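Robot Hands Workshop, Unit 2: Comparing Hand-Held Grippers

Notes to go with the bench sessions. Bring a pencil, a ruler and your log sheet. Read as far as "Before you start" ahead of time, the rest will make more sense with a gripper in your hand.

Last unit we looked at arms and spent most of our time on reach, joint limits and why a long arm sags. This unit is about the last few inches, the part that touches things. I think it's the best part of the whole course! A small change in the shape of a finger pad can turn a miserable task into an easy one, and you can feel the change yourself when you hold the gripper in your own hand.

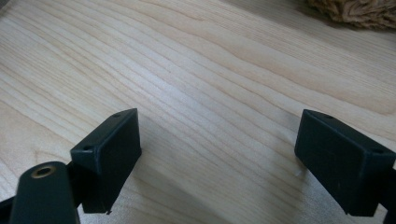
Merthorpe, July

We have two pad sets to compare this time, and both bolt onto the same linkage. The Kanalico set is flat and boxy, with a broad face and straight edges. The Kaimal set is narrower, with a slight curve toward the tip. Both are listed as pad type A and pad type B on your log sheet, so please write the letter and skip the name.

Some words we'll use all the time:

Pad: the block that meets the object. Its broad face does most of the work, but the edges matter more than people expect.

Opening: the distance between the two pad faces when you let go of the trigger completely. Measure it at the tips and again at the base. If the two numbers differ, your pads aren't parallel, and you want to know that before you blame the pad.

Linkage: the set of arms that carries the pads in and out. Look for the bushings, the little metal rings set into the holes where links turn. A worn bushing shows up at the tip as wobble. Take hold of one pad and rock it gently side to side — you'll feel play long before you can see it.

Compliance: how much the pad or the linkage gives when it meets something hard. Some give is good. Too much and the object rolls.

Printed pads often come off the machine with a rough edge or a small burr at a corner. Run a fingertip along every edge. A burr on the outside corner won't bother a grasp much, but on the inside face it will catch on fabric and throw off your comparison. Mark it on the sheet and carry on, and we'll trim them all together at the end of the day.

Before you start

1. Check that the pad screws are snug. Snug is enough. These threads go into plastic and they strip.
2. Open and close the gripper ten times with nothing between the pads.
3. Measure the opening, tip and base.
4. Run your cables behind you or off to the side. A cable that tugs on your wrist changes how you approach an object, and you'll start favoring one side without noticing it.
5. Start the Drivico logger and wait for the steady tone.

The tasks

Everyone works with two grippers, one per hand. It feels clumsy for the first few minutes and then something clicks. We use household objects on purpose. Machined test blocks are useful for measuring force, but they all have nice flat sides, and hardly anything in a kitchen does.

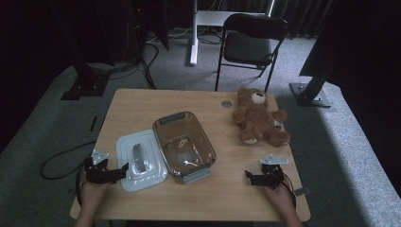 Glass container, lid and teddy bear on the table, with a gripper in each hand.

Task A, the lid. Pick the lid up from flat on the table and set it on the container. A flat lid on a flat table is hard because there is so little edge to get under. Try it by the handle first, then by the rim. With two grippers you can steady the container with one and place the lid with the other, and I'd like you to try that before you try it one-handed. Pay attention to which part of the pad you end up using. Most people begin with the full face and drift toward the tips.

Task B, the container. Lift it an inch and put it back down. Glass is smooth and stiff, so nothing about it helps you. Grip one wall with a pad inside and a pad outside, then try pressing on two opposite sides with one gripper each. Keep it low! The second way feels strong right up to the moment it slips, and we want that to happen close to the table.

Task C, the bear. Move it from one side of the table to the other. Soft things forgive nearly everything, and that makes them poor for telling a good pad from a bad one if all you write down is "picked up, yes." So write down where you grabbed it, and whether the bear turned in the grip on the way across. An arm, an ear and the belly are three very different grasps.

What to log

For each try: pad letter, task letter, which hand led, success or not, and one short remark. The remark is the part I read first. "Slid off left tip" is worth far more to me than a row of check marks. Across the earlier sessions the group has logged 703 tries, and nearly everything useful we learned about pad edges came out of the remarks column.

Aim for 31 tries per pad type. Take a break halfway and swap the order of the tasks after it, so that being tired doesn't always land on the bear.

A few things to look for when you compare

Does the pad still work when you come in at an angle? Hold the gripper straight up and down, then tip it toward you and repeat. Flat pads tend to lose contact here, and you'll be holding on by one edge.

How well can you see? A big blocky pad can hide the very thing you're trying to pick up. This counts double if a camera rides on the gripper — what blocks your view from above may be fine for the camera, and the other way around. Look at a few clips from both viewpoints before you decide.

How hard do you squeeze? If your hand aches after ten tries, the pad is making you work too much. Put it in the remarks.

For next time

Plot successes by task for each pad type, and bring your three best remarks to read out. We'll swap the Drivico controller settings after that and see whether the ranking holds up once a motor is doing the squeezing.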